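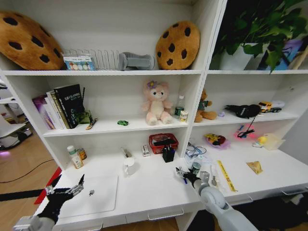
Cookie cushions and the heart-leaf plant, top shelf.

So I finally moved my savings out of Nornport, and it only took me 11 years of complaining about them! My cousin Beatriz Paiva switched banks last September and would not stop talking about it, mostly the part where her transfers land the same afternoon. Mine used to take three days. Three! I could have walked the money over in a sock.

The new place is Hedegaard, which has two branches and an app that looks like it was drawn by somebody's nephew (sorry, nephew). But you can see a payment going out, and you can stop it for 24 hours if you typed the wrong account number, and guess who did that in the first week. I meant to pay my half of the heating bill and sent it to my old landlord, Kjell Holmgren. He's a nice man but I don't owe him a thing.

Opening the account was nearly painless. They wanted my passport, a utility bill, and then a different utility bill with my middle name on it. I own exactly one of those, from the water company, and it was in the folder with the takeout menus.

The one thing I miss is the little savings pots. Nornport let you name them, and mine were "Teeth" and "Lisbon." At Hedegaard it's all one lump, so I'm back to keeping a list in a notebook like my mother did. Lisbon is ahead, and Teeth will have to wait until after the holidays.

If anyone knows how to get a paper statement out of them without calling, leave me a comment.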